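Chapter 4
Going to See the Work: Open Days and Demonstrations

In the first three chapters we stayed mostly indoors with our books, learning the names of joints and grippers and getting used to the idea that a robot arm is only ever as clever as the movements somebody has shown it. Now it is time to put our coats on. Almost every town of any size has a workshop, a college or a small firm that opens its doors once or twice a year, and I would urge you, whatever your age and however shaky your maths, to go along to one and stand near the front.

This chapter follows a single visit, made one afternoon in May to the Stonetum workrooms, where a teaching group called Dukon was holding an open day. I went with Viorica Mocanu and 18 students from the evening course, most of whom had never been closer to a robot than the pages you are holding. We were met at the door by Cornel Buzatu, given a badge each (mine was spelt wrongly, and I have kept it), and taken straight through to the room where the demonstrations were being done.

You may be expecting, as several of the students were, a great orange arm swinging about behind a fence. What we were shown first was a gripper you hold in your own hand. It has two jaws worked by a set of linkages, and a person carries it about and does ordinary jobs with it: picking up, moving across, putting down. The movements are recorded, and a robot can later be taught from them. Cornel did a good deal of talking while he worked, and the students, who had been rather quiet on the bus, were soon asking him more than he could answer at once.
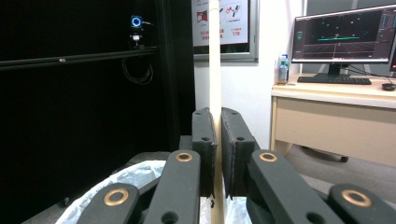 Figure 4.1 The padded jaws of the hand-held gripper closed on a long, pale rod. Note the brass-coloured rings at the pivots of the linkage.

Look for a moment at the pads, because we shall come back to them in Section 4.3. A bare, hard jaw has very little to hold on with when the thing between the jaws is smooth and round. A softer face gives a little under pressure and spreads the grip over a larger area, much as your fingertips do when you pick up a pencil. Try it now, if you have a pencil handy! First hold it between two fingertips, then between two fingernails, and write down what you notice.

Kiều Vũ, who plans the sessions for Dukon, told us that their library of recorded movements had reached 3,000 that spring, and that a new helper is usually given 38 short tasks to practise before anything is kept. The number surprised us all. It is a lovely thing to watch somebody practised at this, and quite humbling to have a go afterwards. Viorica's first attempt took her so long that she asked for a chair.

Much of the skill, she found, lies in the moments when nothing is being held at all. The jaws have to be open wide enough, and brought to the right height and angle, before there is any question of closing them. Beginners hurry this part. They are thinking of the object, and they forget the approach.
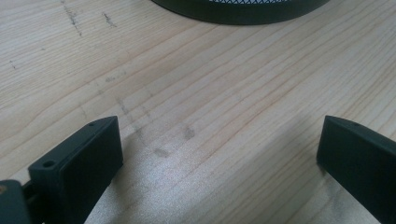
Figure 4.2 The fingers apart above the tabletop, with nothing between them.

Keep Figure 4.2 in mind when you reach the exercises on approach and clearance. You will see that the light on the table is uneven, with a bright patch of glare towards the lower middle and several dark marks in the wood. A person's eye passes over such things without any trouble, but a computer working from pictures must learn that a smudge is part of the table and cannot be picked up. We shall take up this question of light and background properly in Section 4.5, with help from Domnica Bucur's notes on the subject.

Before you read on, find out whether there is an open day within reach of you, and write to ask if your group may come. Take a notebook and a soft pencil, and wear shoes you can stand in for an hour or two. Section 4.1 gives a list of questions to put to your hosts, beginning with the ones our own students wished they had asked.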